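상판

젠턴 휴게실의 탁구대는 들어온 지 여덟 달이 되도록 탁구대로 불린 적이 거의 없다. 다들 그냥 상판이라고 했다. 상판에 올려놔, 상판에 있던데, 상판에서 봤어. 네트는 지금도 있다. 네트를 친 사람이 누구인지는 알 수 없지만 다들 못마땅해하는 까닭은 알 만했다. 네트가 있으면 피자 상자를 놓기가 나쁘다.

나는 회사가 탁구대를 사면 직원들이 탁구를 칠 거라는 말을 처음부터 믿지 않았다. 그런 말을 믿기에는 전에 다니던 회사에서 본 것이 많았다. 그 회사에는 해먹이 있었다. 해먹에는 겨울 내내 누군가의 패딩이 누워 있었고, 봄이 되자 패딩은 가고 우산이 누웠다. 사람이 누운 것은 딱 한 번 보았는데 금방 일어났다. 눕는 동안에도 전화를 받고 있었다.

그러니까 휴게실 문에 조멜의 안내문이 붙은 아침에도 내 기분은 대체로 평소와 같았다. 조멜은 사무실을 정리해 주는 업체였다. 직접 치워 주지는 않고 치우는 법을 가르친다고 했다. 치우는 법을 배우는 데 돈을 낸다는 것도 이상했지만, 더 이상한 것은 우리가 그 교육을 받기 위해 회의실을 먼저 치워야 했다는 점이다. 화이트보드를 지우고 의자를 맞추고 종이컵을 걷었다. 강사가 들어와 둘러보더니 여러분은 이미 준비가 되어 있다고 했다. 칭찬인지 영업인지 구별이 가지 않았다.

교재는 244쪽이었다. 제목은 '놓인 것은 말한다'였고, 첫 장부터 끝 장까지 물건에게 말을 걸라는 이야기였다. 컵을 보면 컵에게 묻는다. 너는 왜 여기에 있니. 컵이 대답을 못 하면 치운다. 대답을 하면 자리를 정해 준다. 나는 손을 들고 컵의 대답을 누가 판정하느냐고 물었다. 강사는 웃으면서 좋은 질문이라고 했고, 답은 하지 않았다. 옆자리에서 펜 돌리는 소리가 났다.

판정은 점수로 한다는 것이 교재 뒤쪽에 나와 있었다. 넓은 면마다 100점에서 시작해서, 대답 못 하는 물건이 하나 나올 때마다 점수를 깎는다. 책상도 면이고 창턱도 면이고 냉장고 위도 면이다. 우리 층에서 제일 넓은 면은 물론 상판이었다. 점수표의 맨 윗줄이 상판 몫으로 정해졌고, 그 줄의 담당은 나였다. 질문을 한 벌이라고 생각한다.

첫 주에 나는 교재대로 해 보았다. 믿지 않는 것과 안 하는 것은 다르다. 나는 안 믿으면서 하는 쪽으로 꽤 오래 살아왔고, 적금도 그렇게 부었고 헬스장도 그렇게 다녔다. 퇴근 시간이 지나면 휴게실 불을 켜고 상판 앞에 섰다. 충전기 선에게 물었다. 너는 왜 여기에 있니. 속으로만 물었는데도 귀가 뜨거워졌다. 선은 대답하지 않았고 나는 선을 말아서 서랍에 넣었다. 이튿날 아침 선은 상판에 나와 있었다. 풀린 모양까지 전날과 비슷했다.

둘째 주부터는 물건보다 사람 쪽이 궁금해졌다. 누가 놓고 가는가. 우리 층에는 저마다 버릇이 있어서 조금만 눈여겨보면 짐작이 갔다. 영수증은 늘 벽 쪽 모서리에 생겼다. 봉투째 쌓이는 사탕은 월말에 생겼다. 프룰스카에서 보내오는 견본 책자들은 아무도 주문하지 않았는데 꼬박꼬박 왔고, 받는 사람 칸에는 '담당자 귀하'라고만 적혀 있었으므로 담당자가 아닌 우리는 그것을 상판에 두었다. 담당자라는 사람이 지나가다 가져갈 것처럼. 그런 사람이 있다고 믿는 것은 물건이 대답한다고 믿는 것과 얼마나 다를까, 하고 나는 생각했다. 교재에는 없는 문제였다.

조멜의 중간 점검 날, 강사는 문 앞에서 신발을 고쳐 신느라 한참을 썼다. 나는 전날 저녁에 치울 만큼 치웠다고 여기고 있었다. 그런데 점심을 먹고 돌아온 사이에 상판에는 다시 살림이 차려졌다. 흰 컵이 하나, 빨간 라벨을 두른 투명한 병이 하나. 그 너머로 얇은 책자가 비스듬히 놓였다. 병은 검붉은 둥근 받침까지 받치고 있었다. 놓고 간 사람이 나름대로 예의를 차린 것이다. 상판에 자국이 날까 봐 받침을 깔 정도의 마음이면 도로 가져갈 마음도 있었을 텐데, 그 마음은 거기까지는 가지 않은 모양이었다.

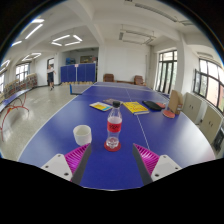

받침이 있으면 임자가 있는 거라고, 등 뒤에서 누가 말했다. 받침 없는 병은 버려도 되지만 받침 있는 병은 앉아 있는 거나 마찬가지라 함부로 일으키면 안 된다는 것이었다. 그런 규칙은 들어 본 적이 없다고 했더니, 규칙이 아니고 그냥 다들 그렇게 한다고 했다.

강사는 그 말을 받아 적었다. 내가 보기에는 분명히 적었다. 교재의 다음 판에 들어갈지도 몰랐다. '받침은 의자다.' 그러면 244쪽은 한 쪽쯤 늘어날 것이고 값도 조금 오를 것이다. 나는 남의 말을 받아 적는 전문가를 볼 때마다 누가 누구에게 돈을 내야 하는지 헷갈린다.

"그럼 이 병은 대답한 건가요?"

강사가 물었다. 나에게 묻는 것인지 병에게 묻는 것인지 알 수 없어서 나는 가만히 있었다. 병도 가만히 있었다. 강사는 점수표에 무언가를 쓰더니 지우고 다시 썼다. 흰 컵 앞에서는 좀 더 오래 서 있었다. 컵에는 받침이 없었다. 그렇다고 컵이 병의 일행인지 아닌지를 누가 장담하겠는가. 같은 사람이 병에서 컵으로 따라 마시려고 했을 수도 있고, 서로 얼굴도 모르는 두 사람이 하나씩 두고 갔을 수도 있다. 내가 그렇게 말하자 강사는 처음으로 웃지 않았다.

점검이 끝나고 우리는 상판 옆에 의자를 끌어다 놓고 이야기를 나누었다. 소감을 말하는 시간이라고 했다. 누구는 책상이 넓어져서 좋다고 했다. 누구는 가위를 찾느라 시간을 다 썼다고 했다. 나는 탁구를 치는 사람이 없다고 했다. 그건 정리의 범위가 아니라고 강사가 말했다. 나는 물건이 왜 거기에 있느냐고 묻는 수업이라면 탁구대한테도 물어야 하는 것 아니냐고 했다. 너는 왜 여기에 있니. 라켓도 있고 네트도 있고 흰 줄도 그어졌는데, 치는 사람만 없이.

말해 놓고 보니 좀 못되게 들렸다. 회의실에서라면 하지 않았을 말이다. 강사는 펜 뚜껑을 닫으며, 그 질문은 구매팀에 하시는 게 맞겠다고 했다. 그날 들은 말 중에 제일 믿음이 가는 말이었다.

그래서 구매팀에 물었다. 구매팀은 자카르첸코에서 사무 가구를 한꺼번에 들일 때 남은 예산으로 산 것이라고 했다. 소파를 하나 더 사려면 모자라고 화분을 사자니 남는 돈이었다고. 그러니까 그것은 직원들의 건강이나 소통과는 애초에 관계가 없었다. 나는 이상하게 마음이 놓였다. 탁구를 안 친 것이 우리의 게으름 탓은 아니게 된 것 같았다. 하지만 곧 그 안심도 의심스러워졌다. 남은 돈으로 샀든 간절해서 샀든 탁구대는 탁구대고, 칠 사람은 친다.

저녁 여덟 시가 넘어서 휴게실에 다시 가 보았다. 병과 컵은 그대로 있었다. 나는 의자에 앉아 누가 가지러 오는지 기다려 보기로 했다. 교재는 물건에게 물으라고 했지만 사람에게 묻는 편이 빠르다. 복도에서 발소리가 몇 번 났다. 한 번은 문이 열렸고, 청소하시는 분이 고개를 들이밀었다가 아직 쓰시냐고 물었다. 나는 제 것이 아니라고 대답하려다가, 쓴다고 했다. 아니라고 하면 전부 봉투에 들어갈 것 같아서였다. 버려지는 게 아까워서는 아니었다. 임자를 알아내고 싶은 마음이 반이었고, 나머지 반은 나도 모르겠다.

문이 닫히고 나서 심심해진 나는 책자를 집어 들었다. 하양과 노랑과 연한 하늘색이 섞인 표지를 넘겨 보니 안쪽은 일정표였는데 빈칸이 많았다. 빈칸을 보다가 도로 덮고, 있던 각도대로 비스듬히 내려놓았다. 각도를 맞추느라 두 번 고쳐 놓았다. 점수표 담당이 할 짓은 아니었다.

아홉 시가 되도록 아무도 오지 않았다. 나는 서랍을 열어 지난주에 넣어 둔 충전기 선을 찾았다. 선은 없었다. 전화기는 꺼지기 직전이었고, 선은 상판 끝에 있었다. 네가 왜 여기에 있니, 하고 이번에는 소리 내어 물었다. 대답 같은 것은 물론 없었지만 꽂으니 불은 들어왔다. 나는 충전이 될 때까지 상판에 팔을 괴고 앉아 있었다. 서늘하고 넓고, 팔을 올려놓기에 높이가 나쁘지 않았다.

이튿날 점수표가 메일로 왔다. 상판은 창턱보다 낮고 냉장고 위보다 높았다. 깎인 항목에는 컵이 들어 있었고 병은 없었다. 강사는 결국 받침을 인정한 것이다. 아래에는 심화 과정을 신청하라는 안내와 함께, 지금까지 369개 사업장이 조멜과 함께했다는 문장이 굵은 글씨로 적혀 있었다. 나는 그 사업장들에도 탁구대가 있을지, 있다면 거기에는 무엇이 올라가 있을지 생각하다가 메일을 닫았다.

점심시간에 휴게실에 갔더니 컵이 있던 자리에 받침이 하나 와 있었다. 컵은 없고 받침만 있었다. 나는 그것을 치우지 않고, 들고 간 내 커피를 그 위에 올려놓았다.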